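Folding on the bed: how I get through the clean washing
May 2, 2020

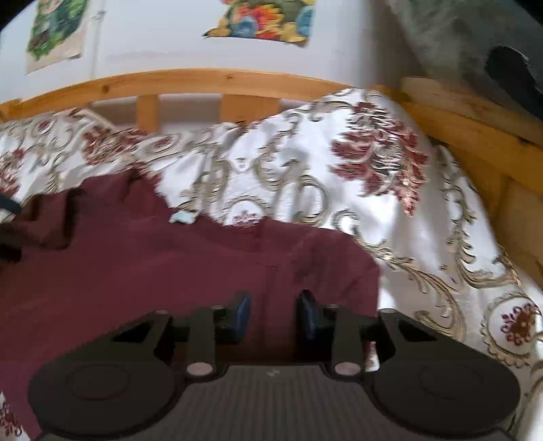 Something maroon, ready to be folded, on top of the white, red and gold bedspread.

I have folded clothes on the sofa, on the kitchen worktop, on the ironing board and once on the landing floor, and I always come back to the bed. It's the biggest flat thing in the house and it's soft on the elbows. Plus you can't go to sleep until it's cleared, so the job does get done the same day (mostly!).

A few of you asked how I do mine after I grumbled about the washing in February, so I've written it all down. Some of it came from my aunt, Souad Fawzy, who folded for a family of boys and was frighteningly fast at it.

Before you start

Make the bed first. I know, I know, but a minute spent pulling the cover up saves you finding a sock inside the duvet a week later. It doesn't have to be hotel smooth. Mine is usually in soft rumples by the third shirt anyway and it makes no difference. What you do want is a top cover you can wash easily, so if you've got a fancy one with beading or fringing, throw a flat sheet over it.

A patterned cover is lovely to look at but small things vanish on it. I lose hair ties and those little spare-button packets in among the flowers all the time. I keep a saucer on the bedside table now and anything smaller than a sock goes straight in there.

Check your hands too. Hand cream and a dark top do not mix, ask me how I know.

Dark things first

I start with the darks, and that means black, navy, brown and all the deep reds. They show every bit of fluff, so I like them folded and off the bed before the towels come anywhere near. If you have a pale bedspread, feel for damp before you lay a new dark red or maroon piece down on it. A seam that hasn't dried properly can leave a mark, and the thick bits (collars, waistbands, hems) are always the last to dry. Anything that feels even slightly cold goes back on the airer.

For fluff I wrap a bit of wide sticky tape round my fingers, sticky side out. My neighbour Rima Bitar swears by a damp rubber glove and it does work, but then you've got a damp jumper, haven't you.

Find the tag

This is my aunt's trick and I use it on everything. Before you fold, find the label and turn it towards you. If it's at the neck you know which way is up, and if it's in the side seam you know which side is the left on most of my tops, though do check your own because makers please themselves. It's also the quickest way of telling if something is inside out. Labels go soft and crumpled after a few washes, so flatten them with your thumb while you're there. If one scratches, unpick it with small scissors, one stitch at a time. Don't rip it! I ripped one out of a good cardigan and had a hole the size of a lentil.

The actual fold

Spread the piece out loosely, then smooth from the middle to the edges with flat hands. Smoothing from one side to the other just pushes the creases along. Then:

Lay it face down.
Bring one side in to the middle, sleeve and all, and lay the sleeve straight down.
Do the same with the other side.
Turn the hem up by a hand's width, then fold the whole thing in half, and in half again for a drawer.

A wonky top edge means the shoulders weren't level when you started. Shake it out and go again, it's quicker than trying to tug it right.

Blankets and throws are the same idea, only bigger. Fold longways until it's as wide as your shelf, then roll or fold from the short end. I put the folded side facing out so the cupboard looks tidy when I open it, even though the back of it is a disgrace.

Straps, cords and other danglers

Bag straps, dressing gown belts, drawstrings, all of these creep on to the bed and get folded into things. Move them off to the side before you begin. Belts I roll up and tuck into the pocket of whatever they belong to. Drawstrings I tie in a loose bow before they go in the wash, and then I don't have to fish one end back out of the waistband with a safety pin.

Putting away

Stack in the order you'll walk round the house. My piles run from the airing cupboard to the back bedroom, so the towels are on top and get dropped off first. Keep each pile lower than your chin or you'll be picking it all up off the stairs.

I did try lavender bags in the drawers, with 27 g of dried lavender in each, and it was far too much. My vests smelt like a gift shop for weeks. Half that is plenty.

Next time I'm doing fitted sheets, and Sawsan Najjar has promised to let me have her method, which has something to do with putting your hands in the corners like puppets.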